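Open house at Tiltance, the new Bumow townhomes out past Kuson

Dec 4, 2024
Print | E-mail this page
Share (11)

Quick writeup before I forget it all. Went out to the Tiltance open day, got there just after they unlocked the sales trailer, stayed way longer than planned. Notes are in the order I walked it, more or less.

Getting there. The map app takes you to the old quarry gate, ignore it. Keep going past the feed store and turn at the Bumow flags. Road is paved up to the models, gravel after. Mud everywhere off the gravel so wear bad shoes. Parking was along one side of the street and filled up fast, people were turning around in driveways that don't have houses yet.

They make you sign in. Name, phone, e-mail, are you working with an agent. If you are, bring them on the first visit or at least write the name down — Bumow won't add an agent later, it says so right on the form in pretty small type. Couple ahead of me got caught by that and had an unhappy few minutes at the desk.

Bilal Srour was running the floor. Low-key guy, not pushy, answered most of what I asked and wrote down the rest. I'll put his answers in where they fit.

So there are 2 models open. The Kivi, which is the narrow one, and a wider end unit that doesn't have a proper name yet, the sheet just says "End." I did the Kivi first.

Kivi, outside. Brick to the sill and lap siding above. Covered stoop, not deep enough for a chair. One car garage, tuck-under, opener included, and the keypad is an upgrade which seems cheap of them. Trash cans have to live in the garage per the HOA and I paced it out with my own car in mind and I think you get the cans or a workbench, not both.

Main level. You come up a half flight and land in the dining end. Kitchen in the middle, living room at the back with the slider. Nice light at the back. Kitchen is an L with an island, quartz, undermount sink, soft close on everything. Pantry is a real closet w/ shelves to the ceiling. Dishwasher is right at the corner of the L so with the door down you can't get into the drawer beside it. Tried it. You can't.

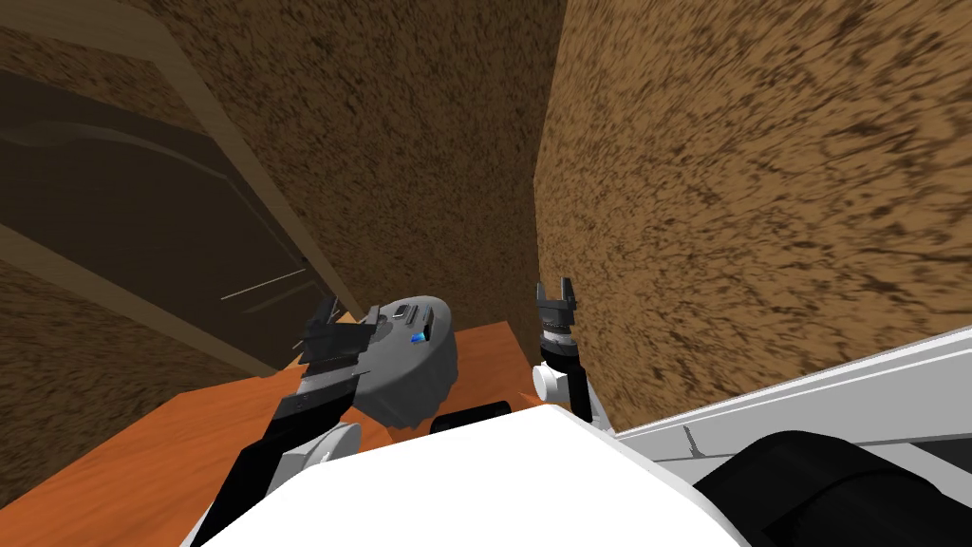 Powder room is off the stair landing instead of off the kitchen, which I liked. Small pedestal sink, no storage whatsoever. Fan is loud.

Stairs are carpeted and steeper than I'd want with a toddler. Handrail on one side only. Bilal said a second rail is something they can price before drywall, after that you're on your own.

Upstairs has three bedrooms. Primary at the back, fits a king and two nightstands because there was a king and two nightstands in it, and then I got in trouble trying to picture my dresser. Would have to go in the closet. Closet is decent, L shaped, wire shelving. Bath has a double vanity and a shower with a bench, no tub. The other two bedrooms share the hall bath and that one has the tub. Front bedroom has the good window. Middle bedroom is dark, only looks at the neighbor's siding, call it an office and be done.

Laundry closet is upstairs, yes, finally. Stacked or side by side both work. Drain pan included. No shelf above it in the base package and I forgot to ask what the shelf costs.

The hall up there is tight. Linen closet door swings out and meets the bathroom door, so one of them is always half closed. I watched three people do the little dance. I asked whether it could be rehung the other way and Bilal wrote it down.

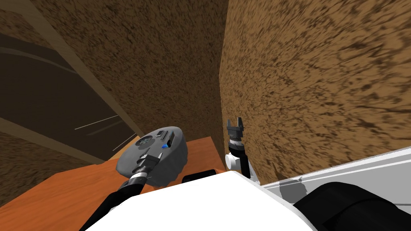
Then the end unit. Bigger in every direction, 3000 sq ft if you finish the lower level and the sheet does count it finished, so read carefully. The shell you get at base price has a bare lower level with a rough-in for a bath. I heard someone in the kitchen talking like the rec room came with it. It does not!

What you get for real is windows on the third side, and that changes the whole main floor. Dining room that is an actual room. A drop zone off the garage w/ hooks and a bench. Two car garage. The kitchen has the same cabinets as the Kivi but the island is long enough for stools on two sides and the dishwasher is in a sane spot.

Things I didn't like in the end unit. The fireplace is on the wall where the tv wants to go, so the tv goes above it and you look up at it like the front row at the movies. The deck is drawn on the plan with a dotted line, dotted means option. And the primary bedroom is over the garage so I'd want to know about the insulation and also how loud the door is at six in the morning. Asked them to run the door while I stood up there. They did, no fuss. You can hear it. Not awful. A hum and then a thunk. 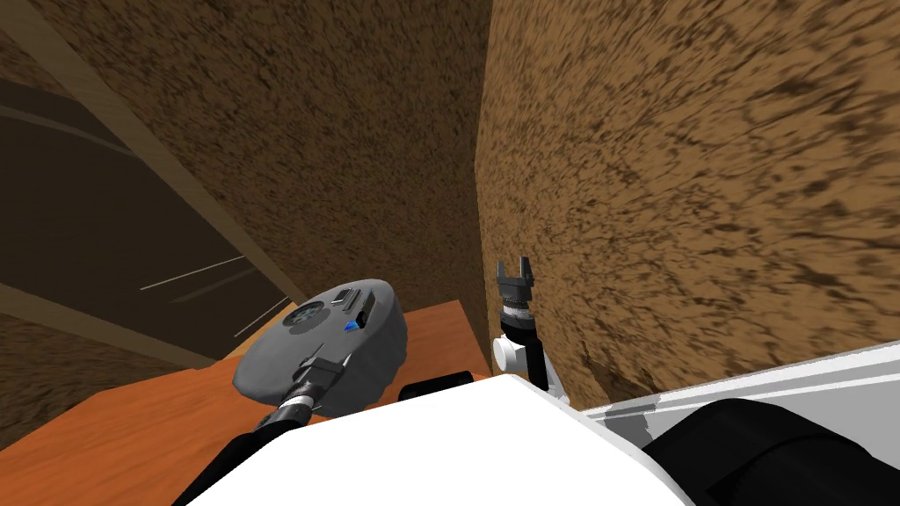
Storage is where both plans get thin, and it's the thing I'd push on before signing. There's the pantry, there's one coat closet the depth of a coat, and then the space under the stairs, which in the Kivi is closed in with drywall and no door. Why. Ask for a door. Ask for an outlet in there too while you're at it, everybody has chargers and stuff that wants to sit plugged in out of the way. A gray disc vacuum like that one, buttons and blue light on top, would go right under the bottom step if they left it open at floor level. As is the only floor outlet-ish spot on the main level is behind the slider curtain. Bilal said the under stair door is a common ask and it has to be in before framing inspection, so early. The price he gave me was verbal and I want it in writing so I won't put it here.

Floors. Main level in both is plank, glue down, and carpet upstairs. Transition strip at the top of the stair half flight stands proud enough that I caught my toe. Somebody had put a rug over it by the time I came back thru.

Paint is one color everywhere, a warm white, flat on the walls. Flat marks if you look at it. There were already scuffs up the Kivi stairwell from visitors' bags.

Some stuff from the lender table. They had a preferred lender in the dining room of the end unit with a bowl of mints. The closing cost credit is tied to using them. You can shop around, you just lose the credit, so get their full fee sheet and lay it next to your own bank's and do the math both ways. She was nice about it and printed me the sheet without me having to give my social. Rate locks were shorter than the build time, and an extended lock costs extra. Write that down. It's the one thing on the page that could move your payment before you ever get a key.

HOA. Covers the front lawns, snow on the street and the shared walks, not your own stoop. Exterior paint and roofs are on the HOA's side too which I had to ask twice to be sure. The dues are set by the builder until enough units close, then the owners take over, and dues usually go up around then at these places. No rentals the first year. Two pets. Fence rules are still "in draft," so if you have a dog and you need a fence don't sign off a promise.

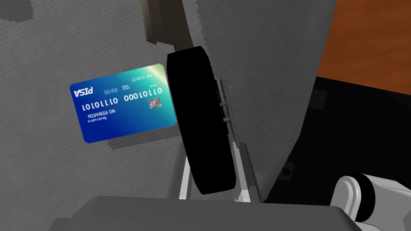 Reading time: 5 min

Timeline. First building is framed and roofed, you could see it from the end unit's upstairs window. Bilal said the first closings slipped from October over the utility hookups and they're now quoting spring. I'd read spring as summer. Next building is a slab with pipes sticking up. The playground and the walking path are on the site map in green, and on the ground they're a big pile of dirt w/ a silt fence around it. No date on those. The sheet says "future amenity" and that phrase is doing a lot of work.

Lots. Red dots on the wall map are sold, yellow are on hold. All the end units backing to the trees had a dot of some kind. What's left in the first building is middle Kivis facing the road. The road isn't loud now but the trucks for the back half of the project will all come in that way, for however long that takes, so I'd rather wait for a unit farther in.

Holds are 5 days, refundable, they take a check or card at the trailer. After that it's a contract and the deposit goes hard in stages. Ask for the stage dates. Mine were blank on the sample contract and I got told they get filled in "at writing."

Stuff I'd bring next time: tape measure (theirs was missing), a level, phone charger, snacks, boots. A photo of your couch with the dimensions on it. Somebody to stand in the bedroom and yell while you stand in the living room. I did it solo by leaving a podcast on upstairs and going down to lissen, the floor is ok, the wall between units I couldn't test with no one on the other side.

Would I buy one. The end unit maybe, at base, with the stair door and a fence answer in writing. The Kivi if I was on my own and the price came down a bit, or if they'd fix that dishwasher corner. Going back when the first building has its drywall up. The models are open again every weekend through the holidays, trailer closes early when it gets dark.

If you've already signed on one of these leave a comment, especially about the design center appointment. I've heard it's long and that they don't hand out the price list ahead of time.

11 comments | Share | Print | E-mail this page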